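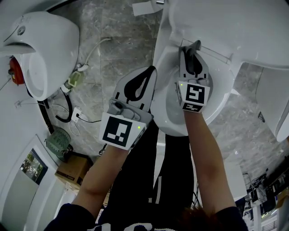 # How a Robot Learns to Clean a Toilet

*From the Ellutar Robot Club handbook, written for members in grades 3 to 5*

Cleaning a toilet is a hard job for a robot. The bowl is curved on the inside. The surface is shiny, and shiny surfaces confuse cameras. A cloth changes shape every time it moves. A robot that can stack blocks all day may fail at this.

In July our club started a project named Pundadik. Its goal is to collect enough examples of bowl wiping for a robot arm to learn the job. This page explains how the examples are made.

## People go first

There are two common ways to get a robot to do something. One is to write out every movement as a list of steps. This works well when nothing changes, such as in a factory where each part arrives in the same spot.

The other way is to show the robot many examples. A person does the job, and sensors record how. A computer then looks for patterns in the recordings. Pundadik uses the second way.

One recording of one job is called a **demonstration**, or demo for short.

## The hand-held gripper

A gripper is a robot's hand. Ours has jaws that open and close, with black padding to help them hold on to things. A cloth can be gripped in the jaws and pressed against the wall of the bowl.

During a demo, a person holds one gripper in each hand. The person's own fingers do not touch the cloth. If a wipe cannot be done with two jaws, the robot will not be able to do it either.

Wiping with a gripper feels clumsy at first. Gemma Tunstall, who is in fifth grade, needed 29 tries before she could fold the cloth over without dropping it.

## The square markers

Each gripper carries black-and-white square markers. They look a little like the codes you scan with a phone. A computer can find a marker in a video and work out two facts:

- **Position:** where the gripper is.
- **Angle:** which way the gripper is turned.

The computer knows the true size of each marker. If the marker looks small in the video, it must be far away. If it looks slanted, the gripper must be tilted.

The right gripper has its markers on a cube. When a hand turns, one face of a cube may turn away from the camera, but another face may come into view.

## What happens in one demo

1. The operator picks up the grippers and stands facing the toilet.
2. The recorder says "start."
3. The operator grips the cloth and wipes the inside of the bowl.
4. The operator lifts the cloth out and holds still.
5. The recorder says "stop" and writes down the demo number.

Move at a steady speed. Fast movements make the markers blurry, and a blurry marker cannot be read.

## Good demos and bad demos

Cyril Hebden checks the recordings on Thursdays. He removes a demo if the markers were hidden for too long or if the operator stopped to talk. A dropped cloth is different. If the operator picks it up and carries on, the demo stays in, and the robot gets an example of fixing a mistake.

The target is 1,000 good demos. On Thu 5 August the club had 568.

## Words to know

**Demonstration:** one recording of a person doing a job.

**Gripper:** a tool with jaws that works as a robot's hand.

**Marker:** a black-and-white square that a computer can find in a video.

**Operator:** the person holding the grippers.

## Try it at home

Hold a pair of kitchen tongs in each hand. Ask a partner to lay a small, dry cloth beside a mixing bowl. Pick up the cloth with one pair of tongs and wipe the whole inside of the bowl. Use the other pair to keep the bowl from sliding.

Do this 4 times. Write down where the cloth slipped and which part of the bowl was hardest to reach. Bring your notes to Menaka Siddiqui at the next club meeting.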